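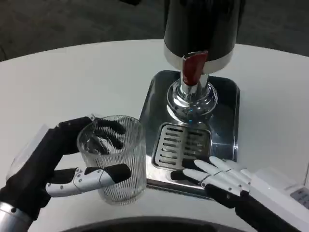
Ribbed tumbler, empty, next to the drip tray

Midurora Home Forums > Kitchen & Bar > Glassware

Thread: Do ribbed glasses make any difference to the drink, or is it all sales talk?

dullknife_pete
Posted 7:42 am
Starting this because my sister-in-law came back from a shop in Clatbridge with four ribbed tumblers and a speech. According to the speech, the ridges "hold the chill," "open up" iced coffee, and stop the glass from sweating on the table. She paid $10 each. I have been drinking out of plain straight-sided glasses for most of my life and my coffee has never seemed closed.

I'm prepared to hear that they look nice. They do look nice. What I want to know is whether any of the rest of it holds up, or whether somebody at a glass company had a slow afternoon.

quarterpour
Posted 8:05 am
The chill part is nonsense. If anything you'd expect the reverse. Ridges mean more outside surface, more surface means more contact with warm room air. I doubt you could measure it with a kitchen thermometer, but it certainly isn't going to run in the direction she was told.

Grip is real though. A smooth glass with condensation on it is slippery and a ribbed one is less so. I dropped two smooth highballs last summer and none of the ribbed.

dullknife_pete
Posted 8:11 am
Two dropped glasses is not a study. How many times did you pick up each kind?

quarterpour
Posted 8:14 am
More than you'd like me to say without having counted. Fine. My hand likes them better. You can have that for free.

Elikem Bawa
Posted 9:30 am
I ran a coffee counter for 4 years and we switched from plain to ribbed partway through. My experience, for what it's worth:

Customers did comment on them, always on the look. Not once did anyone say the drink tasted different, and it was the same coffee from the same machine.

They hide water spots and fingerprints. That was the whole reason I kept buying them. A plain glass has to be polished if you want it to look clean under bright lights. A ribbed one you can put out straight from the rack.

They are a pain to clean if milk dries in them, but only the type with ridges on the inside as well. Run a finger around the inside before you buy. Smooth inside, go ahead. Bumpy inside, leave it on the shelf.

We bought the Bataineh ones by the case. I'm not claiming they were better than any other. They were the ones the supplier had.

saltedrim
Posted 9:52 am
"Hide water spots" is a polite way of saying you can't see whether the glass is clean. I don't count that as a plus. Last place I ate with ribbed glasses I found old lipstick down in the grooves.

Elikem Bawa
Posted 10:03 am
That's a place that doesn't wash its glasses. You'd have got lipstick on a plain one too, you'd just have sent it back sooner.

saltedrim
Posted 10:06 am
Yes! Sooner is what I want!

Celeste Garrido
Posted 11:20 am
I'd push back on the idea that looks have nothing to do with the drink. People judge a drink partly by what it's served in. Put a cheap iced tea in a heavy glass and serve the same tea in a paper cup and I'd bet money on which one gets called better. So in a way the sister-in-law is right, she just has the mechanism wrong.

dullknife_pete
Posted 11:34 am
Then the glass isn't doing anything, her head is. And once she knows that, does it keep working? I'd also point out that you could say the same about any glass that costs more than the one next to it. The shop didn't tell her "you'll enjoy it more because you paid $10." They told her it holds the chill.

Celeste Garrido
Posted 11:41 am
I think it keeps working, yes. I know exactly why I like my grandmother's chipped mug and I still like it. But agreed that the shop shouldn't say things about temperature that aren't so.

nomoretrivets
Posted 12:15 pm
Can I ask about the sweating? My table has rings all over it and I'd love for this one to be true.

quarterpour
Posted 12:22 pm
Sorry, no. Water condenses on any cold glass if the air is damp enough. With ridges it may run down the grooves instead of beading up, so it can look drier up top while the puddle at the bottom is just as big. Double-walled glasses do help, and those are a different product. Otherwise use a coaster. Or do what bars do and stand it on a drip tray -- a little steel one with a grate is easy to find and you can tip it out in the sink.

nomoretrivets
Posted 12:30 pm
A drip tray on my dining table. My husband will be thrilled.

hobnail_fan
Posted 1:48 pm
Long-time collector here, and you're all being hard on a nice object. Vertical ribbing has been around forever in pressed glass. Part of the appeal for makers is that a pattern disguises small flaws, bubbles and flow lines and so on, that would jump out in a plain wall. I have a shelf of them and they're lovely with the light behind them.

What I would warn about is the "vintage" label. I went through Listard one evening in April and there were 700 listings for vintage ribbed tumblers. I don't believe for a second they were all old. Look for wear on the base. An old glass that has been used should have fine scratches where it sat on things, going every which way. If the bottom is perfect, either it lived in a cabinet or it was made recently.

saltedrim
Posted 2:02 pm
Or somebody rubbed it on a sidewalk for five minutes.

hobnail_fan
Posted 2:09 pm
It happens. Those scratches tend to all go the same way, but I've been fooled at least once, so don't take base wear as proof. I just don't pay vintage money without it.

dullknife_pete
Posted 4:27 pm
Did a test, since nobody was going to do it for me. One of hers and one of mine, close to the same size. Same amount of water from the same jug, same number of ice cubes, side by side on the counter out of the sun. I checked them with a meat thermometer every so often until the ice was gone.

I couldn't tell them apart. The ribbed one was a hair colder at one reading and a hair warmer at the next, and I put that down to where I stuck the probe. Both left a ring.

Celeste Garrido
Posted 4:40 pm
One run, two glasses of different thickness, and a meat thermometer? You'd have torn that to pieces if quarterpour posted it.

dullknife_pete
Posted 4:44 pm
I would have. I'm not claiming it proves they're identical. But if the difference is too small to show up on a counter in an ordinary kitchen, it's too small to be selling glasses with. You'd need to run it 1,000 times with better gear and I have dinner to make.

Elikem Bawa
Posted 5:10 pm
Did she see the results?

dullknife_pete
Posted 5:16 pm
She said I used the wrong kind of ice.

quarterpour
Posted 5:31 pm
Big cubes do melt slower than small ones, to be fair to her. That's a separate thread though, and there's already one open in Bar Tools.

nomoretrivets
Posted 6:03 pm
Ordered the drip tray, by the way. Will report back on the rings.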